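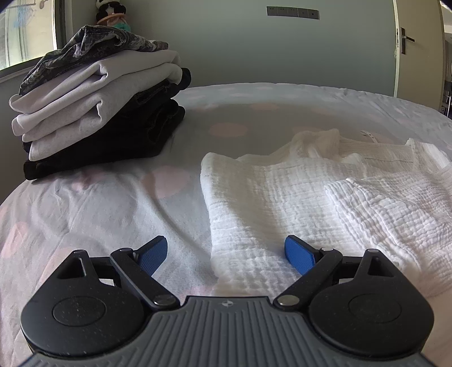
Wistero, February

Zenden duvet cover, double, the spotty one. Lilac with pink dots, softer colours than I expected, daughter picked it. Had it on the bed since before Christmas so a fair go by now.

Good: soft from the first wash, poppers instead of buttons, corner ties inside so the duvet stays put. Mostly.

Less good: creases like mad. Iron it or live with it, I live with it. One popper gone allready. Pillowcases a bit short, ours poke out the end.

Paid 50 for the set, delivery on top. Benedetti do a thicker one but no spots so that was that. Takes ages on the line, fine in the dryer on low.

Would buy agian, in the sale. Four stars.

G. Longo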